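Moving house interstate, how do I pack old records without wrecking them?
Posted in Home and Moving

Nandini Bhat
We're moving from Flurville to the coast in November and I have my dad's record collection to shift, 46 boxed sets and a few shelves of singles. The removalist's quote covers "standard cartons" but when I rang on Thursday the woman couldn't tell me what size that meant. Has anyone moved vinyl a long way in warm weather? I'm mostly worried about warping. The truck will be on the road for two days and it can sit in a depot overnight. Also wondering if it's worth insuring them separately. The cover they offer stops at 2,000 dollars for the whole load.

Sudheer Mathew
I've done it twice. Use book cartons, the small ones, and stand every record upright. Never lay them flat in a stack, the weight at the bottom does the damage. They should be snug enough that they don't lean but you should still be able to slide a hand in. Fill any gap at the end with folded towels or cardboard.

Tape the bottom of each carton twice, both directions. Records are heavier than people expect and mine went through the base of a supermarket box halfway down the stairs. Singles go in their own carton.

For heat, ask the removalist if the cartons can be loaded last and come off first. If you're driving up yourself, take the ones you care about in the back seat with the air con on — not the boot. Don't leave them in a parked car while you have lunch.

On insurance, ring your contents insurer before you pay for anything extra. Mine covered goods in transit for 90 days after I changed address, but I had to send a list. Take photos of the labels and sleeves as you pack and it's half done.

vultance_8
Agree with most of that. I just used whatever boxes were at the bottle shop and they were fine, but it was winter and only an hour's drive. Colour coding helped me more than writing on the sides — one colour per room, and the records got their own so they didn't end up in the garage. 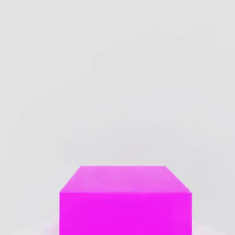
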